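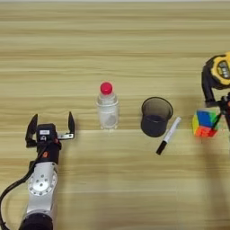
*Head camera view, gripper open, bottle first in line.*

**Parallel gripper on mixed objects: first impressions (and a camera question)**

**benchpress_ez** wrote:

Friday, March 3, 2023

Finally got a whole evening with the new parallel gripper and I'm so pleased with it! I've been on the Nestberg two-finger for ages, and the extra stroke on this one makes a huge difference. You can come in a bit wonky over a bottle and still close on it.

Test set is the red-capped bottle, the smoky cup, a marker and the Rubik's cube. Ten goes at each, same starting pose, fingers fully open on the way in. The bottle and cube were lovely. The cup was fine once I turned the force down. The marker beat me more often than I'd like to admit, especially lying at an angle next to the cup, where one finger wants to go exactly where the cup already is.

What I'm stuck on is the camera. I'm running everything off the head view and depth on the cup is all over the place. Anyone gone to a wrist camera and stayed there?

Ettore Zanetti

---

**mossy_kinematics** wrote:

Great write-up, Ettore. The cup will be the see-through walls. My depth camera reads straight through anything smoky and reports the table behind it. I stuck a band of masking tape round mine and the numbers settled straight away (cheating, I know).

As for wrist cameras, yes, and I wouldn't go back. You get a proper look at the fingertips for the last few centimetres, and that's where all my misses were.

---

**dr_flange** wrote:

I'd disagree with that. I spent most of last June with a wrist camera on the Skovolmont arm and took it off again. The cable snagged on the elbow, the picture was useless until you were nearly on top of the object, and I had to recalibrate every time I knocked it. A head camera sees the whole table at once. Put your effort into calibrating that one properly.

Also, that's a pale stripy tabletop. If you're finding objects by colour, the white barrel of the marker isn't giving you much to go on. Try a plain dark mat before you buy anything.

---

**mossy_kinematics** wrote:

> the picture was useless until you were nearly on top of the object

Well yes, but you use it with the head camera! Head to find the thing, wrist to finish the job. And a clip on the forearm sorts the cable for pennies.

---

**pennyfarthing7** wrote:

Can I ask about the fingers? Mine came with flat pads, and yours look quite pointy on the left one. Does that help with the marker or make it worse?

---

**benchpress_ez** wrote:

Worse on the marker, I think. It touches over a tiny area so the barrel swivels as soon as it lifts. Brilliant for getting in between things, though. I've got a pair of rubber pads on order from Jurholm and I'll run the same set again with those.

@dr_flange I hadn't thought about the table at all! I've got some dark felt somewhere, will give it a go at the weekend.

---

**dr_flange** wrote:

Felt is good, but tape it down or the fingers will drag it about. And do the marker separately, well away from the cup, or you won't know whether you're testing the grip or the approach.

---

**pennyfarthing7** wrote:

What controller are you on? I tried the Inthanon one and loved it, apart from the gripper lag. I logged 156 closes and there was a noticeable pause before seven of them. Never found out why.

---

**benchpress_ez** wrote:

Same one, older firmware. I haven't seen the pause but I haven't been logging closes either, so I'll switch that on before the next run. If you've still got your log, could you post it? I'd love to see whether the slow ones came in a bunch.

---

**pennyfarthing7** wrote:

Will dig it out tonight. I think they were all near the end of a long session, but don't hold me to that.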